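Workshop notebook – foam shape block, cut and fit
Print this page | E-mail this page
Oct 2, 2018
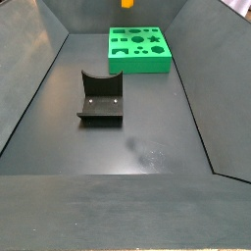
Green block in the grey bin, toward the back, with the black L bracket in front of it.

Block is out of the cutter and cleaned up. This is the Tornirell order, the sorting block for the play clinic, second attempt. First attempt in August went in the scrap sack and I'm not writing about that again.

Foam is the Koltammont sheet, the denser one. Cuts slower than the old stuff but the edges hold. The old stuff crumbled at the star points every single time, you could rub the tip off with a thumb. Did the same thumb test on this one, fine. Did it again harder, still fine. Korkor had a go with a fingernail and got a small dent in the arch, left side, doesn't show unless you know. Won't recut for that.

Cut order, for whoever does the next one:
Big circle first. Then the hexagon-ish one, then the arch, then the star. Small stuff after. I did the little round holes early last time and the web between them tore when the sheet shifted, so leave the three of them till late. Slots last of all, they're easy and by then you know how the blade is behaving.

Blade – new one at the start, changed once halfway. Log says 34 minutes cutting in all, not counting the blade change or me looking for the hex key. (It was in the Drilum drawer. Please put it back in the Drilum drawer.)

Recess depth set at 15 mm all over. Korkor wanted the star deeper so the peg sits lower and little hands can't tip it out. I said same depth everywhere or the pegs all need different lengths, and we've already cut the pegs. Left at 15. If the clinic come back about it we'll look again.

Fit. Did this dry, no wax on anything.
Circle – drops in, comes out with a finger. Good.
Oval – bit snug. Sanded the peg not the foam. Good now.
Star – snug at one point only, think the peg is off and not the hole. Marked the peg with pencil, needs doing.
Arch – fine either way you come at it.
Small round ones – too tight!! All of them. Pegs swelled maybe, they were on the shelf by the sink. Moved to the dry shelf, try again before touching the foam.
Slots – short ones in the middle row fine. Back corner one rattles. Back left not tried, couldn't find the peg.
Tiny squarish one – no peg made yet. Korkor says it was on the drawing, I say it was on the old drawing. Checked, it's on both. My mistake, need to make one.

Hexagon. The corners came out softer than drawn. Blade wanders on the short sides, you can feel it pull. I slowed the feed to 8 and it was better but by then I'd done most of it. Next one start at 8 for that shape and don't get impatient. Peg goes in alright so it stays.

Colour. Asked for green, got green, it's brighter than the sample chip but Tornirell only said "a cheerful green" in the email so I'm calling that a pass. Cut faces a slightly different shade from the skin in daylight. Can't be helped with foam.

Bracket. Black L one. Printed on the Agbeko with whatever filament was left on. It's for holding the block upright on a shelf, idea being one leg under and one leg behind. Not convinced. For one block it's probably ok, but if a child leans on it I'd want more to screw into than the two small holes in the base. Korkor is redrawing with 2 holes in the long leg, countersunk. Matte finish is nice though, hides the layer lines better than the shiny did. Don't sand it, it goes grey and looks awful.

Bin. Wiped it down and it still shows smears on the front panel, plus little pale specks. I've been over it with a damp cloth and then a dry one and I think the dry one is making it worse. Try the blue cloths. Not the kitchen roll, it sheds. Any specks on the bin end up pressed into the underside of the foam and then the clinic ring us about "bits". Also the sloped sides are good for tipping offcuts down to the middle but useless for leaning anything against, things just slide. Keep it for finishing and checking only, no cutting in there please, the seams in the corners fill up with dust and are a pain to pick out.

Weight – forgot to weigh it. Do before packing, need it for the postage.

Smell – still a bit of a foam smell close up. Leave it out uncovered a couple of nights, not in the bag. Last one got bagged straight away and stank when it was opened.

To do
- star peg, take a shaving off the marked point
- make the tiny square peg
- dry the round pegs then refit
- find missing slot peg, look under the bench frist
- new corner slot peg, slightly fatter
- new bracket when drawing is ready
- weigh block
- order more Koltammont sheet, one left and it has a crease across it
- ask Tornirell if they want the pegs painted or plain. Would rather plain. Paint adds thickness and then all the fits are wrong agian

Korkor has the drawing, the pegs are in the tub marked PEGS on the dry shelf, lid doesn't fit, don't force it.

Last updated: same day, after tea, peg notes added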